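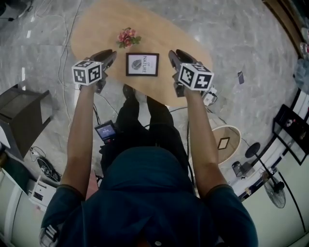
Grippers & Handhelds

Marker cubes or camera tracking?

Riet Nijs
September 24, 2022
Trying the handheld pair with the marker cubes on top, going at the little NATURE frame on the oval table. I do love how light the handles feel, but my forearms were grumbling after almost 200 grabs! Has anybody compared these with the Sindari jaws?

prarness_pete
Lovely setup, Riet. I had the Sindari ones in March and they were softer on the wrist -- mushy on thin edges, though, and a picture frame is all thin edge. I'd stay with yours.

trorkham
Have to disagree with Pete, sorry. Mushy is a spring problem and you can swap the spring. My worry is those cubes. Turn your wrist too far and the overhead camera loses the pattern, at least mine did.

Riet Nijs
Good point about the wrist, I'll keep my elbows in and see. What colour spring did you use?

trorkham
The grey one, from Vermeulen. Order two, they're tiny and they roll.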